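戈尔纳海岸区发布沿海建设项目气候风险审查办法
新建及大规模改建项目须提交洪水与海平面评估

2021年10月

戈尔纳(Gorna)海岸区规划与环境事务处今日公布《沿海建设项目气候风险审查办法》。办法规定,凡在沿海管理线以内申请新建、扩建或大规模改建的项目,申请人须在报批材料中附上气候风险评估报告,说明建筑在设计使用年限内可能面临的海水倒灌、暴雨内涝和岸线侵蚀情况,以及相应的工程措施。未附报告的申请,规划窗口不予受理。

办法自明年7月1日起施行。在此之前已经受理的申请按原规定办理,但鼓励申请人自愿补充评估内容。

本区海岸线全长86公里,北起哈鲁纳(Haruna)河口,南至格尔克尔(Gurkell)湾,沿线分布有渔港、住宅区、度假设施和两处污水处理厂。现行的建设标准以历史洪水记录为依据,最高设计水位沿用多年前的测算结果,没有把海平面上升和降雨强度变化计算在内。规划与环境事务处在今年上半年对现有建筑作了一次普查,结果显示,管理线以内约55%的建筑,其首层地面低于新测算的设计洪水位。哈鲁纳河口老城片区的情况较为突出,该片区排水管网建成时间早,出水口标高偏低,遇大潮时雨水难以排出。

办法的主要内容如下。

一、适用范围。管理线以内的住宅、商业、工业、公共服务设施以及道路、桥梁、码头等基础设施项目均适用本办法。既有住宅的室内装修、屋面维修、门窗更换等不改变建筑占地和首层标高的工程,不需要提交评估报告。单户自建住宅可以使用简化表格,由规划窗口免费提供,申请人填写地块位置、地面标高和拟采用的基础形式后,由工作人员代为查询水位数据。

二、设计水位。新的设计洪水位在原标准基础上统一提高2英尺。医院、学校、供电和供水设施属于重要设施,除满足上述要求外,还须保证主要设备间和疏散出口在设计洪水位条件下仍能使用。位于河口冲积地带的项目,须另行核算潮水与上游来水叠加的情形。

三、雨水管理。占地较大的项目须在地块内设置雨水滞蓄设施,可以采用下沉绿地、透水铺装、地下蓄水池等形式,具体做法由设计单位根据场地条件选择。项目建成后排入公共管网的雨水峰值流量不得高于建设前的水平。停车场改建项目同样适用这一条。

四、岸线保护。距离自然岸线较近的地块,原则上不再批准新建硬质护岸。确有必要加固岸线的,应优先采用恢复湿地、补沙、种植固沙植物等方式。格尔克尔湾南侧的盐沼列入重点保护范围,周边项目须单独说明施工期间的泥沙控制措施和施工车辆通行路线。

五、信息公开。评估报告的摘要将与规划许可一并在区政府网站公布,供周边居民和购房人查阅。房屋出售或长期出租时,业主应向买方或承租方提供最近一次评估的结论。

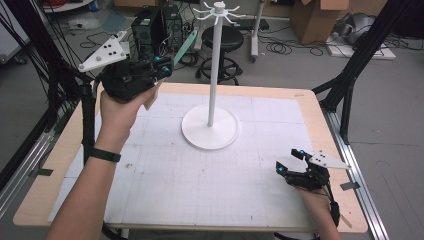 审查工作由规划与环境事务处负责,技术复核由区内工程咨询机构斯基莱托拉(Skiletora)承担。斯基莱托拉此前参与了本区水位数据的更新工作,并将在施行期内为规划窗口提供计算工具和人员培训。为避免利益冲突,该机构在承担复核工作期间,不得为区内建设项目编制评估报告。

申请人提交的材料齐全的,规划窗口在5个工作日内完成形式审查,并书面告知是否进入技术复核。技术复核意见将列明需要修改的具体条目。申请人对复核意见有异议的,可以在收到意见后提出书面说明,由规划与环境事务处另行安排其他技术人员复核。同一项目在方案没有重大调整的情况下,不重复收取审查费用。

办法在起草过程中公开征求过意见,并在哈鲁纳和格尔克尔湾分别召开了说明会。建筑企业反映较多的问题是工程造价上升,以及在建项目如何与新规定衔接。渔港经营者则提出,码头装卸作业面不能随意抬高,否则影响船只靠泊。根据这些意见,正式文本作了几处调整:码头作业面可以维持现有标高,但配电箱、燃油储罐和冷库压缩机等设备须移至设计洪水位以上;分期开发的项目,已取得许可的部分按原标准完成,后续各期执行新标准;历史建筑的修缮可以用防水隔板、可拆卸挡水设施等措施代替抬高地面。

也有居民在征求意见时询问,新办法是否会要求现有住宅拆除或搬迁。规划与环境事务处说明,本办法只针对新的建设申请,不改变现有房屋的合法使用状态。业主自愿改造的,可以申请设计补助,补助范围包括抬高配电设备、加装止回阀和地下室防水处理。补助申请与评估申请可以在同一窗口办理,申请表预计在办法施行前发布。已经自行完成改造的住户,凭施工发票和现场照片也可以提出申请,具体条件以申请表所附说明为准。

为配合办法施行,规划与环境事务处将陆续完成以下工作:公布更新后的沿海管理线地图和分区设计水位表;在哈鲁纳河口增设水位观测点,观测数据按日更新;编印面向设计单位的技术指南和面向居民的简明手册;对规划窗口工作人员进行培训。管理线地图公布后,居民可以按门牌号查询所在地块是否适用本办法。对地图标注有疑问的,可以携带产权文件和地形测量图到窗口申请核对。

设计水位并非固定不变。规划与环境事务处将定期对照观测数据进行复核,如测算结果与现行数值出现明显偏差,将按程序公布修订方案并再次征求意见。修订后的数值不追溯适用于已取得许可的项目。

海岸区的公共工程也将执行同一标准。列入下一年度计划的滨海道路改造、河口泵站更新和两所沿海学校的扩建,均须先完成气候风险评估再进行招标。其中河口泵站的更新方案已经启动评估,拟将电机和控制柜移至上层,并更换现有的防潮闸门。滨海道路改造涉及路面抬高,施工期间部分路段将实行单向通行,交通安排另行通告。

办法全文、简化表格样本以及征求意见的答复汇总,可以在海岸区政府网站“规划许可”栏目下载,也可以在规划窗口领取纸质文本。设计单位和开发企业的技术说明会将在施行前举行,时间和报名方式在同一栏目公布。

关于戈尔纳海岸区规划与环境事务处
规划与环境事务处负责区内土地利用规划、建设许可、岸线管理和环境监测工作,下设规划窗口、岸线管理科和监测科。

媒体联络
戈尔纳海岸区规划与环境事务处新闻科
采访申请请通过区政府网站“新闻中心”栏目提交,注明媒体名称和采访提纲。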